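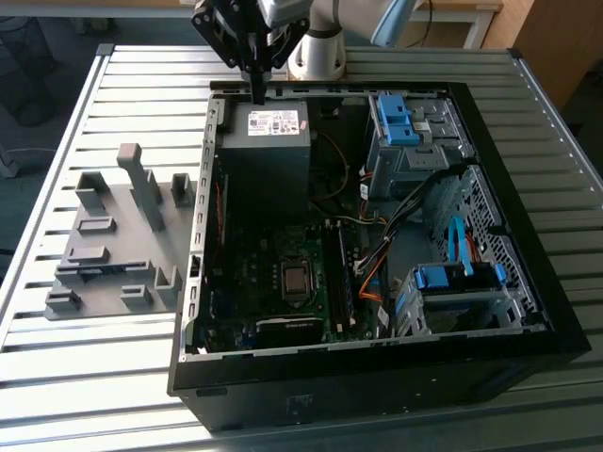
I help run an after-school robotics club, and for most of this year our older group has been working through the Stirkeo Bench Pack, a set of print files, task cards and starter code for teaching a robot arm to put a desktop computer together and take it apart again. I promised a few other club leaders I would write up how we got on, so do put the kettle on, I'm told I go on a bit. The grey plate to the left of the computer is the main thing you get for your money, and all those blocks, slots and posts are for parking parts on while the arm is busy with the tower, which lies on its side with the panel off. You supply the arm, the gripper, the computer and the patience!

The pack cost us 300 pounds with the schools licence. For that you get the plate files, a folder of cards in order of difficulty, and a log sheet the students fill in after every run. The plate took 839 grams of filament, which I only know from Efraín Alvarado, one of our students, who weighs everything and wrote it on the cupboard door. It prints in sections and they went together nicely, though the first one warped at a corner and had to be done again with a brim.

What I like best is how gently it starts. The early cards ask for nothing more than moving the arm to a spot over the case and stopping there, and then doing it again from a different starting place. My lot grumbled that this was babyish (they wanted to be pulling out memory by teatime) and then spent two whole meetings on it, arguing very happily about what counted as the same spot. By April they were writing their own cards, which I hadn't expected at all. 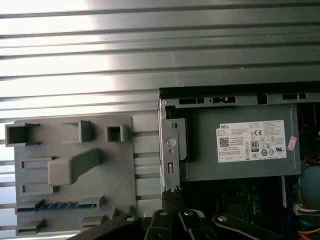
Wrist view and close work

The section on working from the wrist view is the hardest in the folder and, I think, the best written. Students learn to steer by what the gripper can see up close, where a bracket or the lip of the chassis fills half the picture and the big label on the power supply is the only thing anyone can name straight away. The cards tell them to pick landmarks before they move anything. Ours chose the three slots punched in the top rail of the chassis, and a round screw head on the bracket beside them, and had proper names for both within minutes.

My one real grumble is with the drawings on these cards. They are small and grey, and the case in them is laid out differently from ours, so the beginners kept turning the page round to make it match. Nga Đoàn, who takes the younger group, redrew them on big paper and they have been much better liked. I did write to Stirkeo and had a kind reply – a new set is on the way, they say, free to anyone who has already bought the pack.

The memory module cards come next, and they are where the whole group finally went quiet.

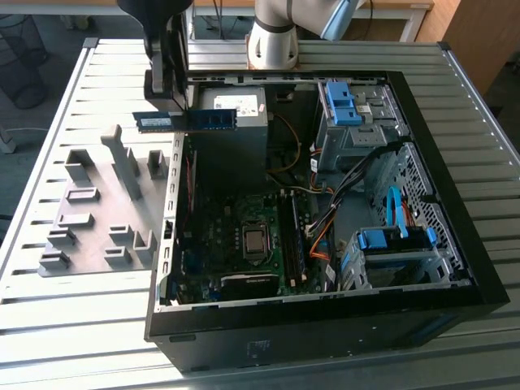 They ask for far more care than anything before them, with a hover, a pause and a check by a second student before the arm goes lower, and I was glad to see that pause written in as a rule. We had let the habit slip a little. The log sheet earns its keep too, as it has room for what the student thought would happen as well as what did, and some of ours have become quite frank.

The starter code is plain and well commented. It comes to 3,351 lines, which sounded dreadful when I read it off the box, but a beginner only touches one short file until the third chapter. Setting it up on our club laptop took me an evening and two phone calls to my nephew. A confident sixth former would manage it before the biscuits came out.

We also looked at the Dindanar kit, which is cheaper and comes with a ready-made plate. If you have no printer I would go for that one. For a club that likes making its own things, I'd buy the Bench Pack again, and I have already asked for the follow-on folder about cables, so I'll add a note here once we've tried a few of those.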